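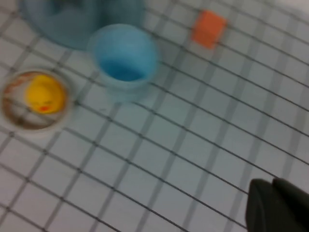 Wrist cam view, gripper at lower right, duck in the dish at left

Ticket: blurry wrist frames, arm misses the duck
Project: Flanari (robotics club, sorting table)
Status: open

Hi all, me again! So the arm keeps closing on air when I ask it for the duck, and I think the wrist camera is the trouble. The grid lines come out doubled, and the cup and the orange cube are all smeared (look at the edges). I ran it 11 times after school and got the duck on 4 of them, so it's not totally hopeless — just annoying.

What I tried so far:
- Cleaned the lens. No change.
- Swapped the USB cable for the one off the Willems arm. Same thing.
- Cut the travel speed to around half. Better! Two misses in a row after that, though, so I put it back.
- Redid the grid calibration, which took forever and moved the numbers by 3 mm.

My guess is we're grabbing the picture before the arm has settled. Can somebody who knows the Voltum script tell me where the wait goes? I found two places that look right and I don't want to break the cup routine — it took us since December to get that one working.

I'll leave the log in the club folder.

Recent tickets
Gripper fingers not closing evenly
Brullitz power supply hums
Grid sheet curling at one corner
Cube color threshold too wide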